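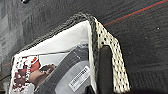
Braided dark rim and white fabric liner of a storage basket, with printed matter inside.

Report of Visit: Ornow Household Goods Fair, Tisorby

The delegation attended the fair on 18 January 2019 and spent 30 minutes at the Ondrejka stand, where storage for the home was on display. 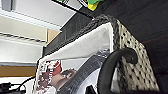
Dotted side panel and charcoal braid, Ondrejka stand.

Staff explained that the line will reach stores in July, with a first run of 2,000 pieces.

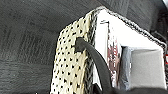

Delivery terms were then discussed, and the delegation proceeded to the Fondon hall.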